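5 min read

Pre-run checklist for the Skaster arm, bench two, with my comments

Okay, so Parveen Selvanayagam asked me to write up what I check before I let the arm move, and the short version wouldn't have helped her much (it was "look at it, then look at it again"). This is the long one. Skaster is our shared build. The arm itself came secondhand, the wrist and gripper are ours, and the controller lives in the gray Obura box under the bench. Last gone through August 2025, all items, by me, with Sreekumar Nambiar on the stop button.

1. Stop button within reach of the person watching: OK
It's on the long cable now, yay! Press it, see the drives drop out, twist to release, re-arm. Do this every time, even if you only went to refill your coffee.

2. Base bolts: OK
I put paint marks across the bolt heads and the plate. If a mark doesn't line up, stop and get the torque wrench. The one nearest the wall is a pain to see, so use the little mirror.

3. Cable run from shoulder to wrist: OK, WITH A COMMENT
There's a shiny spot on the sleeve where it rubs at full reach. Not through yet. I wrapped it and wrote it in the book, and Nestor Sarmiento says he has a better clip at home. Until he brings it, please keep the arm out of the far left corner.

4. Rubber boot on the gripper: OK
Run a finger around the folds with the power OFF. You're feeling for cracks down in the creases and for grit. I wipe it with a damp cloth and that's it. No solvent, please, we already ate one boot that way and the replacement took 22 days to show up.

5. Collar and fingertips: OK
Wiggle each metal tip by hand. Any click means the screw has backed off. Check the end of the tip for burrs too, they scratch the white parts like crazy and then Sabina Ekanayake gives me the look.

6. Speed limit: OK
Slow mode for anything with a person at the bench. The setting survives a restart but it does NOT survive loading an old program, and I found that out with a mug. Read it off the screen before you hit run.

7. Grip test with a real part: OK, WITH COMMENTS
I use actual household-type stuff for this one, because the foam block makes everything look easy. Close gently, hold, then look at where the part meets the boot. A wide flange can sit right up against the folds, and if the wrist turns from there it can drag on the rubber. 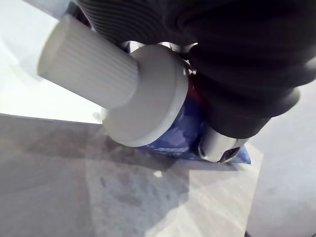

Item 7: white ribbed part with the round flange at the gripper, blue packet underneath.

Two things to watch on this kind of hold. First, the flange and the boot are close, with only a narrow gap showing bits of the metal inside, so keep fingers and sleeves well away from there. Second, soft packaging under the part. Thin plastic like that packet can come along for the ride when the arm lifts, so I've made "what's under the fingertip?" its own line on the paper sheet. If the answer is anything you didn't mean to pick up, open, back off and start over.

8. Work surface: NEEDS ATTENTION
The speckled top hides small screws really well. Sweep it with your hand and then with the magnet. I'd love a plain white mat there, and Elif Naz Aydoğan has offered to cut one from the leftover sheet (thank you!!).

9. Air line and fittings: NOT CHECKED
Not connected at the moment. Leave the valve shut and the tag on it.

10. Logbook: OK
Cycle counter read 839 when I finished. Write yours down with your initials, even on a short session. I'd like to regrease the wrist at 1,000, so a skipped entry messes me up.

Open items
- Better clip for the wrist cable (Nestor)
- White mat for the bench (Elif Naz)
- Spare boot, ordered from Cumberg, I'll chase them
- Print a fresh copy of the paper sheet, the old one has coffee on it and that was me

If you get a fail on 1, 2 or 5, pull the key and hang it on the hook by the door with a note. Everything else, use your head and text me. I'm usually at the shop after dinner, and if I'm not, Sreekumar has the other key.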